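Rateo: gating gripper closure on two camera views

Part 3 of the Sketska bench notes, by Wellington Guerra

These notes assume a two-arm bench with one head camera, a camera at each wrist and Rateo 4 installed. If the arms do not yet report joint state, go back to part 2 before continuing. 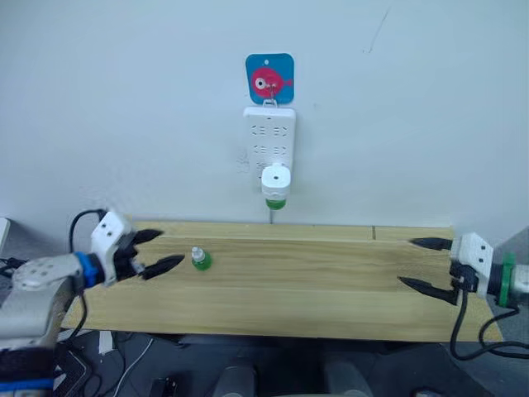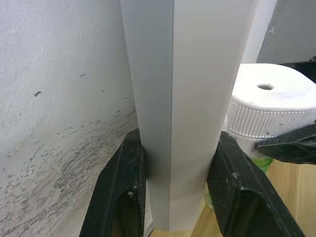 Rateo decides when to close a gripper by comparing a target mask from the head view with a second mask from the wrist view. The default settings suit boxes on a bare bench and need changing for small bottles near a wall. In the head view the green bottle on the table has the same colour as the refill hanging under the plug-in heater, so a colour threshold alone returns two regions. In the wrist view a large white cap sits close behind the object between the fingers, and the wall on the left is white as well, so a brightness threshold merges things that should stay apart. Both cases are handled in the gate file, in the order given below.

Step 1. Limit the head view to the work surface.

Open gate.conf and set head_region to table. Rateo fits a plane to the tabletop and discards any candidate whose base is not on it. The hanging refill is dropped at this point. Leave plane_margin at 7 mm. A larger value lets in items fixed low on the wall.

Step 2. Turn off brightness in the wrist view.

Set wrist_mask to edge+depth. Edge mode by itself will treat the crease of a folded panel as an outer boundary and report a target half the true width. With depth added, the two faces are joined again. If your wrist camera has no depth output, use edge+motion and accept a slower gate.

Step 3. Mask the fingers.

Run:

rateo fingers --arm left --save
rateo fingers --arm right --save

Each command opens and closes the gripper once and stores the finger outline at 26 positions. Keep hands clear while it runs. Repeat after changing fingertips. Scuffs and dust on black fingers produce short edges inside the outline, and these are ignored once the mask is stored.

Step 4. Set the agreement rule.

gate_agree = 4
gate_timeout = 1.5

The first value is the number of consecutive frame pairs in which both views must name the same target. The second is in seconds. On timeout the arm holds position and writes a line to the log. It does not retry.

Step 5. Check against recorded data.

Replay the Wulcombe set before running live. It contains 3,082 frame pairs and ships with the Poduval planner:

rateo replay wulcombe --gate gate.conf --report

Look at the column headed early. Any entry there means the gate opened before the masks agreed, and the usual cause is an old finger outline from step 3.

Part 4 covers passing the gate result to the planner.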